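4.2 Pouring, Drawing Up and Reading the Line

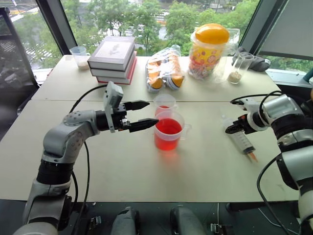

Figure 3. Clear plastic beaker with handle, about half full of red-orange liquid, with a smaller beaker behind it and a large plastic syringe on the white table.

How much colored water should go in a beaker that will be read by eye? Enough to bring the surface level with the middle of the printed scale, where the marks are easiest to compare and there is still room to add more.

We settled on that rule early in the Harnomham sessions, and it shaped nearly everything that followed in this section. The measuring work began as a warm-up for the longer unit on mixtures described in Section 5, but it grew quickly. Pouring a liquid and then saying how much of it there is sounds like a small task. It is a wonderfully rich one, and we came away with far more to report than we had planned for.

The vessels were all clear plastic. In Figure 3 the nearer beaker has a handle on its right side and faint graduation markings, and those faint markings deserve a closer look. A pale scale on clear plastic almost disappears when the vessel is empty. Color behind the marks changes this, and strong color changes it a great deal. We tried plain water, weak tea, and water with red, blue or green food coloring. Red and orange shades gave the fastest readings in both rooms – the Harnomham room, which faces a yard, and the smaller one at Brundberg, where the light comes mostly from the ceiling. Green was nearly as good. Plain water was the slowest by a wide margin, and it also caused the most arguments, some of them very lively.

A white table helps as well. Our first tables at Brundberg had a dark wood grain, and readers kept tilting the beaker toward the lamp to find the surface of the liquid. Tilting spoils the reading, of course. Once we laid white card under the vessels the tilting dropped off, and at the next session we changed the tables.

Over the whole series we logged 83 readings, of which 47 were taken from a beaker and the rest from a syringe. The two tools ask for quite different habits. With a beaker, the reader has to bring the eye down to the level of the liquid. Readers who stayed standing gave values that were too high when they looked down through the near wall and matched the far edge of the surface to the near scale. Asking them to crouch until the surface shrank to a thin line fixed most of this. A chair of the right height fixed it even better, and was kinder to the knees.

With a large syringe, the liquid is held against the plunger seal, and the question becomes which part of the seal to read. Our instruction card said "the front edge, the one touching the liquid." Before we wrote the card, readers split between the front edge and the back edge, and a few chose the middle and defended it well. Bubbles were the other difficulty. Drawing up slowly with the tip well under the surface kept most of them out. When a bubble did get in, the reader held the syringe tip up, tapped the barrel, and pushed the air out before reading again.

Transfers between vessels were the part we enjoyed most. A reader drew from the larger beaker, emptied the syringe into the smaller one, and then read both. The amount gained on one side should match the amount lost on the other, and it very nearly does! The small gap that remains has a pleasing cause: drops cling to the barrel, the tip and the inner wall of the beaker. At Harnomham we repeated the same transfer 5 times without drying anything in between, and the gap was largest on the first try, when every surface was still dry. Later tries came out closer to even. We would encourage anyone repeating this work to keep the first try in the record – it starts very good conversations about where the missing liquid went.

A shallow layer in the bottom of a beaker should be treated with care. Many beakers have no mark below their lowest printed line, so a reader is left to guess. We followed the Ekpo worksheet, which tells readers to write "below first line" and move the liquid to a narrower vessel. The Flirkden worksheet allows an estimate instead. We ran 2 sessions with the Flirkden wording and found that the estimates drifted toward whatever number the previous reader had written down, so we went back to Ekpo for the remainder.

Powders were handled separately, in dry cups kept well away from the liquids. Their results are given in Section 4.3, together with the notes on leveling a spoon.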